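직장인 추가 적립 제도 '드라바우(Dravau)' 자주 묻는 질문

최종 수정: 2018-08-20

드라바우는 어떤 제도인가요?
퇴직연금과 별도로 매달 급여에서 원하는 금액을 떼어 모으는 추가 적립 제도예요. 드로나인(Dronine) 직원이라면 정규직, 계약직 모두 가입할 수 있습니다. 벌써 212명이 함께하고 있어요!

얼마부터 넣을 수 있나요?
급여의 2%부터 시작합니다. 첫해에는 2%로 가볍게 출발했다가 이듬해에 4%로 올리는 분이 많은데, 정말 반가운 일이에요. 비율은 사내 포털의 '내 적립' 메뉴에서 바꿀 수 있고 다음 급여일부터 적용됩니다.

회사도 보태 주나요?
네! 본인이 넣은 금액의 60%를 회사가 더 넣어 드려요. 지난 6월 급여분부터 시작됐고, 그 전에 가입한 분도 따로 신청할 필요가 없습니다.

중간에 쉬어도 되나요?
됩니다. 육아휴직이나 이사처럼 돈 쓸 일이 많을 때는 잠시 멈춰 두세요. 그동안 모은 돈은 그대로 운용되고, 다시 시작할 때 심사도 없어요.

운용 상품은 어떻게 고르나요?
안정형 '리르닉스(Rirnix)'와 혼합형 '크루사도(Cruzado)' 중에서 고르면 됩니다. 둘을 섞어도 좋아요. 고르지 않으면 리르닉스로 들어갑니다.

퇴사하면 어떻게 되나요?
본인 적립금은 전액 본인 것입니다. 개인 계좌로 옮기거나 한 번에 받을 수 있어요.

더 궁금한 게 있으면요?
복지팀 보글라르카 버코시(Boglárka Bakos)에게 편하게 물어보세요. 계산기까지 꺼내 놓고 신나게 설명해 드립니다 :)
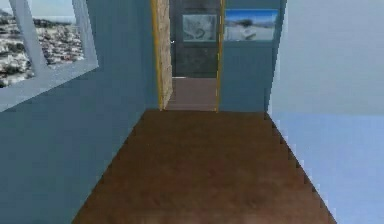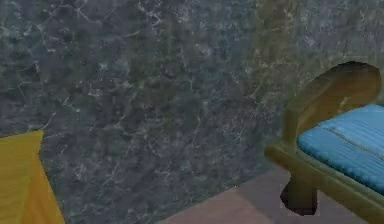
컴퓨터 그래픽으로 만든 가상 공간 이미지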